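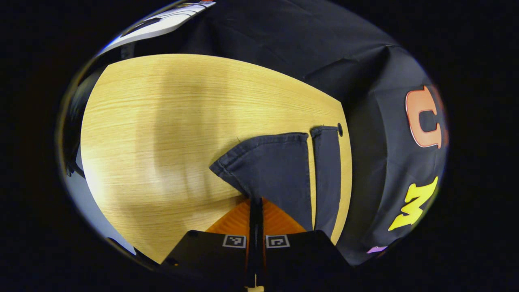

Fig. 2: The navy cloth on the table top, part folded. Note the small hole near the right edge.

Section 2: Looking after your Bandedberg table

Hello again! If you've got this far then the legs are on and the thing is standing up, so put the kettle on and have a read before you start rubbing anything into it. I've oiled more of these tops than I can remember and I still learn something every winter.

What you need

One soft dark cloth with a stitched hem (ours is navy, any lint-free one will do)
The 500 ml bottle of Anberg oil
A saucer
An old towel for the floor

Folding the cloth

1. Lay the cloth flat on the table and smooth it out with your hand. Creases are fine, grit isn't, so give it a good shake outside first.

2. Bring one side over to make a narrow strip down the right. Leave the other side as a broad flap. It doesn't have to be neat – mine never is.

3. Turn out the top corner of the flap so you get a little point with the hem showing. I use that point for getting into fiddly places, and the flap for everything else.

4. Fold the whole lot once more so it sits in your palm.

Oiling the top

5. Pour a little oil into the saucer. Please don't pour it straight on to the wood! Iolo Yorath did exactly that on our workshop table and the patch is there to this day.

6. Dip the flap, squeeze it out and wipe along the grain in long strokes. The lines are very fine on these honey-coloured tops, so get down low and look across the surface if you can't tell which way they run.

7. Go round the curved edges last, with whatever is left on the cloth.

8. Leave it for 20 minutes, then turn the cloth to a dry part and wipe off anything still sitting on the surface.

CAUTION: Oily cloths can heat up and catch fire on their own if you leave them bundled. Open yours right out and dry it flat outdoors, well away from anything that burns. Never put it in the bin screwed up.

Note on the hole: the small round hole near the edge is for the lamp peg (part 2123, in the bag with the screws). Keep oil out of it or the peg goes in sticky and you'll be swearing at it for a week. Twist a bit of kitchen paper into the hole before step 6 and pull it out when you've finished.

Note on cloths: Malou Bisgaard likes a pale one so she can see the dirt coming off. I like a dark one so I can't. Wash a new one before its first use either way, as some of them shed fluff.

Do all this once in January and again in summer if the top looks dull. Fitting the lamp peg is in Section 3.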